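Posted by Ekrem Oral, 4:10 pm

OK so a few of you asked how the big table clear-out is going. It's going! Slowly! I started in July thinking it was one afternoon's work, ha.

My rule is that bags and phones get moved first, then paper, then trash. Every time I skip the first part I end up wiping around somebody's charger (sorry again, Calia).

Also I'm now a total convert to cloths over paper towels. Got a bundle from Mac Giolla for the Clernthorpe place, 60 in a pack, and we've barely made a dent.
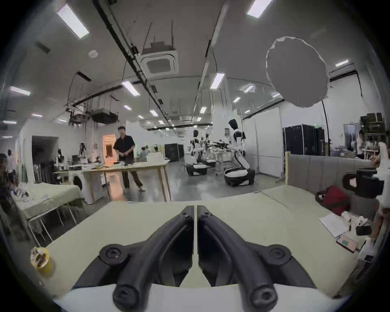
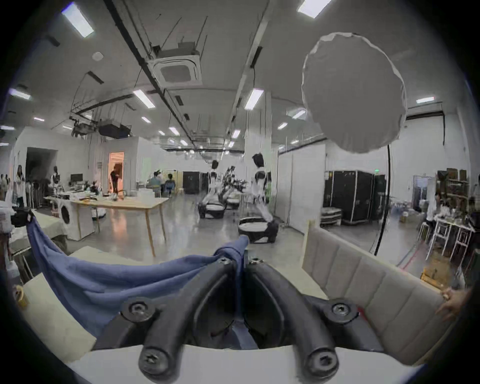

Tabletops and stitched padding, same big room. Blue cloth is in the second one.

Those padded panels with the channels are SO nice to lean on and such a pain to clean. Crumbs go straight down the grooves. I do them top to bottom with a soft brush and then a cloth, and there's always one groove I miss.

Next up is the little stuff: tape, small boxes, cups with wrappers stuffed in them. I want one tray per table and that's it. If you've got trays you love, send me links, I've looked at some 200 of them and my eyes hurt!

Contact | © Zivura | Back to top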